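FOR IMMEDIATE RELEASE
9/12/21

The Girnmont Hall is opening its doors again, and I get to tell you about it

GIRNMONT - I've been running events at the Girnmont Hall long enough to know where every extension cord is hidden, so when the owners asked if I'd write the announcement myself this time, I said yes before they could change their minds. Our big room reopens in November, and we're taking bookings starting today!

If you haven't been inside lately, a quick refresher. The Hall is really three spaces under one roof: the main floor, the upstairs gallery, and the long, low room on the east side that everyone still calls the Cattle Shed (it did hold cattle, back when the county fair was here, and on a humid day the older exhibitors swear they can tell). Over the years we've had boat shows, dog shows, school exams, wrestling, two indoor circuses and more craft fairs than I could list without a drink of water.

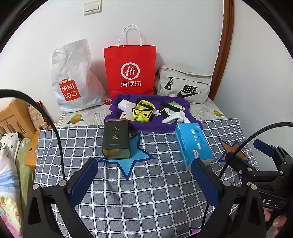

Photo: Girnmont Hall Events Office

The main floor has been closed while Fadex, our contractor, replaced the roof and took up the old boards. The new floor covers 3810 square feet and it's level, which those of you who used to wedge cardboard under your display tables will appreciate. Seated capacity is now 500, and the fire exits on the north wall have been widened so that we can use the full number for concerts as well as for dinners. Stama put in the new heating. I stood under one of the vents last week for a good long while, just enjoying myself.

We kept the stage where it was. People asked us to move it and we did look at the plans, but the loading door is right behind it and touring crews love that door. The stage does have new steps on both sides and a ramp on the left, and the dressing rooms finally have hot water in both sinks.

The first event back is the Girnmont Makers Weekend, with 72 stalls spread over the main floor and the Cattle Shed. Stall spaces are going quickly, so if you've traded with us before and you want your old corner, please write to me soon! Admission for visitors is $10 at the door and kids under six get in free. Chou will be running the food counter upstairs in the gallery, with dumplings, noodle soup and a proper coffee machine, and they'll stay on with us for every public event through the winter.

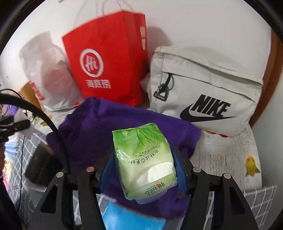 Parking is the question I get most, so I'll answer it now. The gravel lot behind the Hall is open again, and you come in from the mill side, same as before. The front lot is for exhibitors until the doors open and for everybody after that. Buses can drop off at the main steps but they can't wait there, and yes, I will come out and knock on the window.

Community groups keep the lower hire rate they've always had, on any weekday evening, and that includes the gallery. Wedding and private party bookings start in the new year. I'm happy to walk anyone through the building before they commit to a date, so just call ahead and give me a chance to turn the lights on.

For bookings, stall forms and press visits, contact the Events Office, Girnmont Hall. The office is open weekdays, mornings only until we reopen.

###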